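Drovby Wood-Grain Serving Table, Raised Rim

Supplied by Trukport to hotels, guest houses and residential homes. Item 2000 is the standard height and item 4000 is the low version. Both are shipped flat from the Kavuma warehouse and carry a 3-year warranty on the joints.

The tabletop is finished with a sealed gloss coat. Wipe with a soft cloth and mild soap, and dry at once. The top supports up to 28 pounds, evenly spread - heavier items should be kept on the floor. 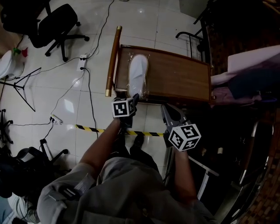
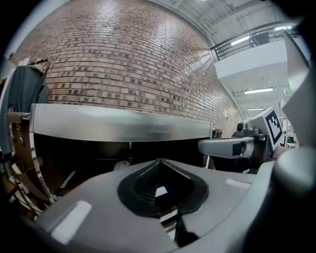
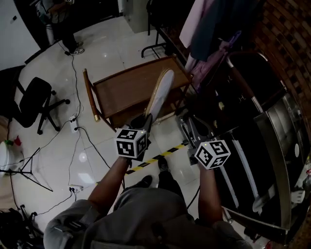
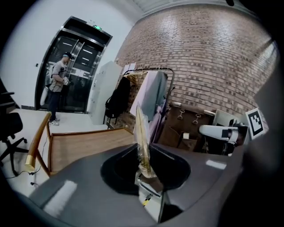 Can the legs be replaced separately?
Replacement legs are sold in pairs and fit both heights. Please state the item number when ordering.

Orders for the Arthur leg set are handled by the same office. Orders placed in December are shipped after the holiday closing. Returns are accepted in the original carton only.

Page revised Saturday, June 21, 2025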